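News > Regional > Landville > Business

CITHAM OPENS TABLETOP WORKROOM IN LANDVILLE

For immediate release

Landville, March – Citham, the small-goods maker behind the Urrego range of table and serving ware, has opened its new workroom on the old Fondier site. Doors open to trade visitors from 10am. Public afternoons to follow, times on the door.

The room is for one job. Small things, finished and checked on a table. Lids, cups, trays, stands, the little bits that go missing between the moulding shop and the box. Until now all of that was done in a corner of the packing hall, under poor light and next to a loading door. Cold in winter. Things blew about.

The company has taken 297 square metres at Fondier on a four-year lease. Most of it is storage and racking. The part that matters is the front room, with big plain tables and nothing on them that doesnt need to be there.

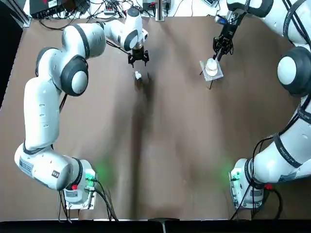 Citham's work at the new site starts with the Urrego serving trays, which go out to cafes and guest houses across the region. Each tray is tried with its own cup or lid before it is wrapped – a bad fit shows up quickly that way. Clear plastic is the awkward one, it hides scratches until the light catches it. On a brown tabletop a round white piece sitting on a square transparent tray is easy to see, and so is a tilt. Small white parts show up well too, even ones no bigger than a bottle cap. The company chose the table colour before it chose the chairs.

Orders from Landville addresses will be packed on site from the end of the month. Everything else still goes through the main hall for now. Returns desk stays where it is. Phone lines unchanged, though there may be a gap over lunch while the new ones are conected.

Over 100 shops and cafes currently stock Urrego. Two new tray sizes are due later in the year, one of them with a raised edge, asked for by customers who carry drinks outdoors. Prices held until then.

Trade visits by arrangement with the Citham office. Please use the side gate, front parking is shared with the tyre place. Samples available on request – trays only, no stands at this stage.

ENDS

Comments (3)

tealeaf_landville
Will they sell lids on their own? Have had a tray and no lid since last summer.

Old Mill Cafe
We use the clear trays every day. They do scratch but they wash up fine. Looking forward to the raised edge one, please make it stackable!

gatepost
Side gate is locked before 10, went this morning. Worth adding to the notice.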